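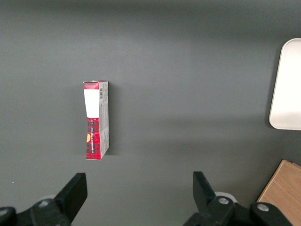

The red and black plaid carton, blank label and all

Moving a small household, what to do with half-full boxes and old drawers?

Posted by Trakell, February 2020

So we move in 11 days and I'm stuck on the small stuff. The big furniture is easy! It's the opened boxes from the pantry, the bottles under the sink, and one little cabinet with drawers that slide open if you look at them wrong. The mover quoted me for 28 boxes and I really don't want to go over. Do I pack the drawers full, or empty everything out?

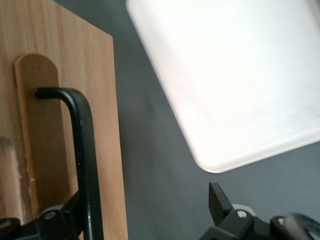

Moving & Storage

Bestia

Leave light stuff in (socks, dish towels) and take out anything that can leak or break. I run a strip of painter's tape down the drawer fronts, but test it somewhere hidden first, it pulled the finish off my mother's nightstand and I still hear about it. Handles that stick out get a sock and a rubber band. Write on your cartons before you stack them, too. I skipped that in December and spent a whole evening hunting for the coffee filters.

Varko

just throw it all out and buy new lol

Vukadinović

Please don't throw it all out. Bottles go upright in their own box with the caps taped, sponges and rags stuffed in the gaps. Small cabinets ride best on their backs, drawers up, if the back panel is solid. Mine isn't, so I take the drawers out and carry them in the car with me. 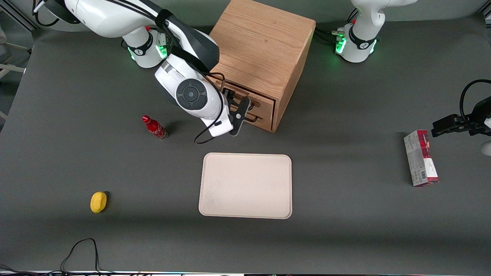 Small cabinet with drawers, plus a red bottle and a yellow sponge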